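3/18/18

Sunday, and my arms are sore in places I didn't know robotics club could reach. We're well into the handover unit now, the one where two grippers have to share a single object without anybody squashing or dropping it, and Hekton (our team, named by a vote I lost) has until May to get good enough for the Grosia round. I-seul Yeon is my partner for it, thank goodness, because she's patient and I talk the whole time.
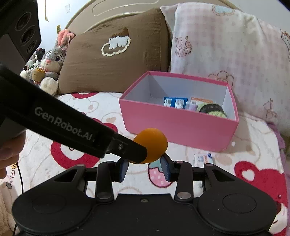

Handovers are mostly about angles, I've decided. If we both come in square the fingers just argue with each other, so I-seul wants one of us to hold steady and the other to sneak in from the side, low down. My favourite try so far has the orange thing held between the blue pads with the other gripper's tip slanting in across its lower left, and the strawberry on the blanket peeking out between the fingers like it's keeping score. I've written “go low” on the inside cover of my logbook and underlined it, probably more times than was needed.

The coach wants 170 logged tries from each pair before we're allowed to change anything on the sheet, which felt enormous in the first week and now feels almost cosy – you stop fretting over each one. Chevalier, the other team from our club, say they're at 494 already. I choose to believe them and be cheerful about it. Nine tries in a row is my limit before my wrist starts to complain, and then I need a cup of tea and a biscuit. 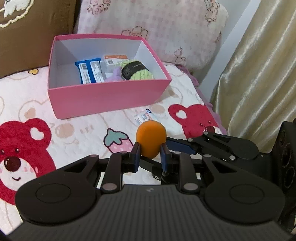
Holding it upright over the bears, second gripper in from the right.

Still to do before next session: copy out my notes for page 13, ask whether the Fivitz rules let us talk to each other during a run (please, please), and wash my club shirt.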